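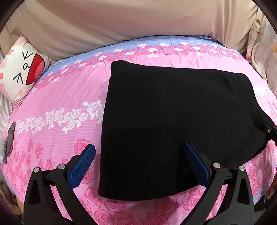 Sprechernotizen: Handgreifer beschaffen, budgetieren, einplanen

Folie 1 – Einstieg
Thema ist die Beschaffung von Handgreifern für Textilaufgaben. Keine Algorithmen, keine Trainingsergebnisse. Wer dazu Fragen hat: nach dem Vortrag.
Bild kurz stehen lassen. Schwarzes Textil ohne Aufdruck auf einem rosa geblümten Laken, zwei Greifer, blaue Fingerauflagen mit feinem Raster. Auf die Auflagen komme ich bei den Verschleißteilen zurück.
Grundaussage für den Rest: Der Anschaffungspreis des Greifers ist der kleinere Posten. Teurer sind Ersatzteile, Stillstand und die Stunden, in denen zwei Personen auf eine Lieferung warten.

Folie 2 – Bedarf
Unser Ansatz bei Skerkwood: erst Aufgabenliste, dann Stückzahl. Im letzten Haushaltsjahr haben wir es umgekehrt gemacht und drei Einzelgreifer bestellt. Für beidhändige Aufgaben bleibt damit immer einer übrig.
Gezählt wird seitdem in Paaren. Ein Paar pro Arbeitsplatz, dazu ein Reservepaar je drei Arbeitsplätze. Geplant sind sechs Arbeitsplätze, also acht Paare.
Falls die Frage kommt: Einhändige Aufgaben laufen auf denselben Paaren mit. Eigene Einzelgeräte lohnen sich bei unserer Auslastung nicht.

Folie 3 – Angebote
Drei Anbieter angefragt: Mavetti, Voyle, Claletti. Gleiche Leistungsbeschreibung an alle, Rücklauf bis Ende Mai.
Mavetti: 832 Euro je Paar, Kamerahalterung enthalten, Kamera nicht. Lieferzeit fünf Wochen.
Voyle: kein Stückpreis, nur Miete mit Mindestlaufzeit. Ab dem zweiten Jahr teurer als Kauf. Für Pilotphasen brauchbar.
Claletti: im Stückpreis niedriger, Auflagen aber fest verklebt. Bei Verschleiß wird der ganze Finger getauscht. Deshalb nach der ersten Wertungsrunde ausgeschieden.
Tabelle nicht vorlesen. Nur auf die Spalte »nicht enthalten« hinweisen. Dort lagen die größten Unterschiede.

Folie 4 – Verschleißteile
Verschleißteil Nummer eins ist die Fingerauflage. Auflagensatz für ein Paar: 51 Euro. Tauschintervall nach unserer Erfahrung 200 Betriebsstunden, bei grobem Gewebe kürzer.
Verschleißteil Nummer zwei sind die Gelenkstifte. Spiel im Gelenk bemerkt der Bediener spät, in den Daten sieht man es früher. Wir prüfen monatlich mit Fühlerlehre und führen ein Blatt pro Gerät.
Bestellregel: Nachbestellung, sobald nur noch zwei Auflagensätze im Schrank liegen. Sammelbestellung bringt bei Mavetti keinen Rabatt, spart aber Versand.
Kostenstelle beachten. Auflagen laufen bei uns als Verbrauchsmaterial, Stifte als Instandhaltung. Im ersten Jahr falsch gebucht, Korrektur kostete einen halben Tag.

Folie 5 – Prüfmaterial
Wird in fast jedem Antrag vergessen. Textilaufgaben brauchen Textilien, und zwar in unterschiedlichen Farben, Gewichten und Größen.
Dunkle, matte Stoffe gehören in jeden Satz. Auf dem Eingangsbild ist die Naht rechts im schwarzen Stoff kaum vom Rest zu unterscheiden. Wer nur helle Hemden kauft, prüft den einfachen Fall.
Gemusterte Unterlagen ebenfalls einplanen, dazu einfarbige zum Vergleich.
Unser Ansatz: 148 Euro je Arbeitsplatz als einmalige Ausstattung. Waschen und Ersatz kommen in die laufenden Kosten.

Folie 6 – Rechnung
Greifer: acht Paare zu 832 Euro, macht 6656 Euro.
Prüfmaterial: sechs Arbeitsplätze zu 148 Euro, macht 888 Euro.
Auflagen, Erstbevorratung: 16 Sätze zu 51 Euro, macht 816 Euro.
Summe 8360 Euro netto, ohne Kameras, Rechner und Personal. Den letzten Halbsatz deutlich sprechen. Bei der internen Vorstellung wurde die Summe als Gesamtkosten notiert.

Folie 7 – Zeitplan
Woche 1: Bestellung von zwei Paaren. Rest erst nach Abnahme.
Woche 6: Wareneingang, Sichtprüfung, Öffnungsweite messen, Schraubensitz prüfen.
Woche 7 und 8: Abnahme an zwei Aufgaben, Hemd ausbreiten und Handtuch falten. Abbruch bei mehr als einem Geräteausfall.
Woche 9: Abruf der übrigen sechs Paare zum Angebotspreis. Die Preisbindung muss im Vertrag stehen, mündliche Zusage reicht dem Einkauf nicht.
Woche 14: Lieferung des Rests. Puffer von zwei Wochen bis zum Betriebsbeginn.

Folie 8 – Offene Punkte
Garantie: Mavetti schließt Schäden durch Fremdauflagen aus. Klärung läuft.
Versicherung bei Einsatz in Privatwohnungen: Angebot liegt noch nicht vor.
Rücknahme von Altgeräten: von keinem der drei Anbieter beantwortet.
Bei Zeitmangel Folie 7 überspringen und direkt hierher. Rechenblatt auf Anfrage, Version ohne Lieferantenrabatte.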